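FOR IMMEDIATE RELEASE

Romodport puts out full care and setup routine for the Mushi two-arm bag cell

13 checks, one sheet, taped to the post. New cable routing and finger change steps included

TRAMGATE - Romodport today released the complete setup and upkeep routine for Mushi, its two-arm cell for hanging and sorting soft bags. The routine is free to every site running a Mushi and replaces the three separate notes that went out with the first cells. Those notes should go in the recycling. Two of them disagree about the rack height anyway.

The routine was worked out on the cell in the Tramgate workshop and at Odlow, the bag resale business that has run a Mushi since January. In that time the Odlow cell has handled 3,810 bags, mostly crossbody and sling styles with long webbing straps. Straps are the hard part. A box sits where you put it. A strap slides, twists, catches on its own buckle and goes behind the thing you wanted it in front of.

"Most of the calls we got were about cables and fingers, hardly any about software," said a Romodport spokesperson. "So the sheet is mostly cables and fingers."

What is in the routine

Start of shift. 13 checks, in order, power on but arms held. Rail plate bolts first. Both arms bolt to the one aluminum plate, so a loose bolt under the left base shows up as a bad reach on the right and people go hunting in the wrong place. Then the base housings, then each joint up to the wrist. Green light on the joint, move on. No green light, stop there and don't skip ahead.

Rack. The clothing rack stands free inside the enclosure and it walks. Every tug on a strap moves it a little. The old notes had operators measure from the back wall, which turned out to be a poor idea as the wall lining can sag. New step is to measure from the rail plate to the rack foot on both sides and write both numbers down. If they differ by more than a finger width, square it up before loading anything.

Hooks. The multi-arm plastic hooks go on by hand. Spread them or bunch them, whichever the job file says, but check that each one swings free on the bar. A hook that sticks will turn the bar cap before it turns itself. Spare hooks of any color are fine, the cell was set up with mixed ones from the start and they have to be mixed at the check too.

Wrist cameras. One per arm, in the white mount. The blue connector has to be pushed home, then tugged, then pushed again. Yes all three. A half seated connector passes the start-up test and drops out once the wrist rolls. Wipe the lens with a dry cloth, nothing sprayed inside the enclosure.

Cable conduit. This is the section that got rewritten the most. The corrugated conduit needs a generous loop at the wrist. First cells shipped with the loop pulled in tight because it looked neater, and it wore at the clip. Give it enough slack that the wrist can go through its whole range without the loop going flat, then tie it lower down on the arm. Small ties, snug but not crushing. Cut the tails flush, a tie tail will hook a strap sooner or later and then you have a bag attached to your elbow joint.

Gripper fingers. Change both fingers on a hand together, never one. The sheet sets the change at 1,058 grips on webbing. Odlow wanted a rounder number, but the change was set from their own worn fingers and that is where it came out. Bags with smooth nylon bodies are easier on the fingers than ribbed straps, so sites doing mainly body grips can ask for a different figure.

Floor. Marble pattern surface, easy to wipe down, hard to see dust on. Brush along the foot of the walls at end of shift. Grit and lint collect in the corners and get carried up onto the straps.

Practice set for new operators

Each site now keeps one practice set in the cell's drawer, a handful of bags in plain strong colors with buckles of the sort that come through the door. After any finger change or conduit work the cell has to run the practice set before it sees a customer's bag. One-hand strap grips first, then two hands on one strap, then loads where straps lie over each other and the arms have to work close together. Arms are watched for the whole run. If the conduit touches a strap at any point, go back to the conduit section and start over.

Romodport's Mushi cell at work with slings and crossbody bags:
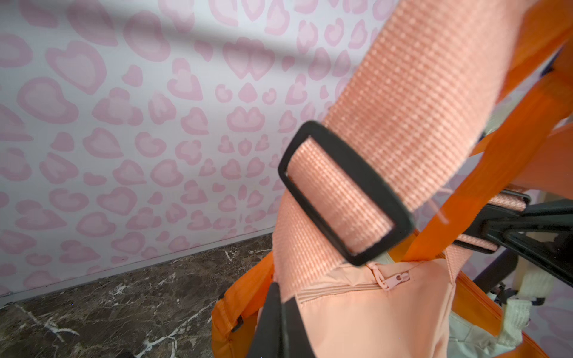
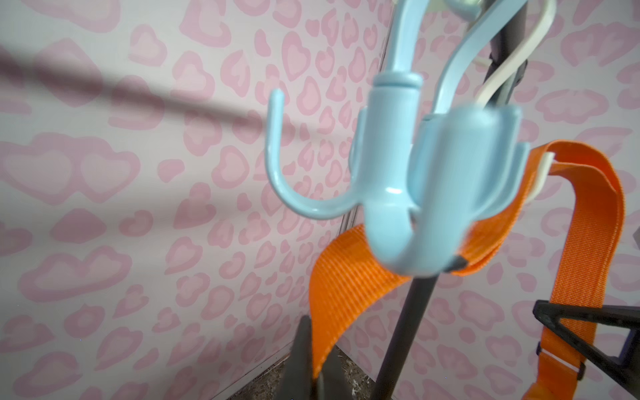
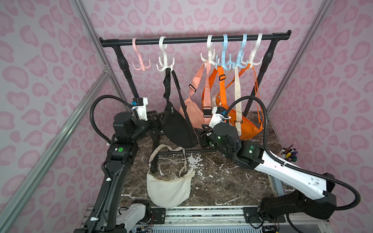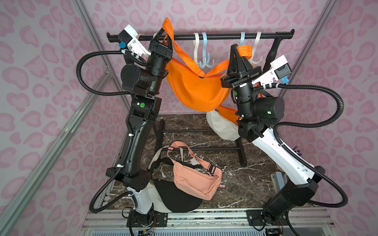 Not everybody agrees with the order of the steps. One operator at Odlow wrote back on the draft that the conduit check "should come before the cameras, every time, you move the conduit and you knock the connector and then you've checked the camera for nothing." The same message asked for the finger change to be pinned to a shift instead of a grip count. On a busy afternoon the count comes up in the middle of a load, and the operator would take a slightly early change over a rack half full of bags and both arms parked.

Romodport took the first point. The released sheet has conduit at check eight and cameras at check nine. On the second, the count stays, but the cell will now give a warning ahead of time so the change can be done at the next break. Sites can change early whenever they like. Going over is what causes the trouble.

Repairs sites can do themselves

The routine also sets out for the first time which jobs a site can do without calling Tramgate. Fingers, camera mounts, connectors, conduit, ties, rack feet, bar caps and the wall lining are all on the site list. The small boards under the rail plate are on it for cleaning only, power off, soft brush. Please do not re-plug the thin wires down there to see what happens. Two sites have done this.

Joints and motor housings stay with Romodport. If a joint light does not come on after a full restart, take a note of which arm and which joint, leave the arm where it is and call. Don't push it by hand to a nicer looking position. The position it stopped in is half of what the workshop needs to know.

A swap arm can go out the same day if the call comes in before 11 a.m. It arrives with conduit already fitted, loop set, but the ties left open so they can be set in place. Fitting takes two people. After that it is rail bolts again, both sides, and the practice set.

Parts

A yearly parts kit goes on sale with this release, order number 442. In it are finger pairs for both arms, one spare camera mount, conduit for one arm, a bag of ties, bar caps and a printed copy of the sheet. Sites with an open service plan get the first kit at no charge, it will ship with the next scheduled visit unless you ask for it sooner. Hooks are not in the kit. Buy them anywhere, but try one on the bar before buying a box of them.

Older cells

Cells with the first type wrist clip can use the whole routine except check eight, where the loop has to be held by the clip and one tie above it. There is a separate half page for this. Anyone not sure which clip they have should send in a photo, its quicker than describing it. Romodport will swap the old clips for new ones on the next visit, no charge, no form.

Languages other than English are coming for the sheet. The wall version is printed large and laminated, with a blank strip down the right for initials. Odlow asked for the strip and it got used right away, mostly for initials, also for a lunch order.

Availability

The routine is available now from the Romodport service desk. Sites running Mushi will recieve the laminated sheet by mail and do not need to request it. Sites that have changed their rack or their enclosure should hold off on the rack step and call the desk first, measurements on the sheet are for the standard rack only.

About Romodport

Romodport builds and services small two-arm cells for soft goods from its workshop in Tramgate. Mushi is its cell for bags and straps.

Contact: Romodport service desk, Tramgate. Press questions to the same desk, mark them press.

###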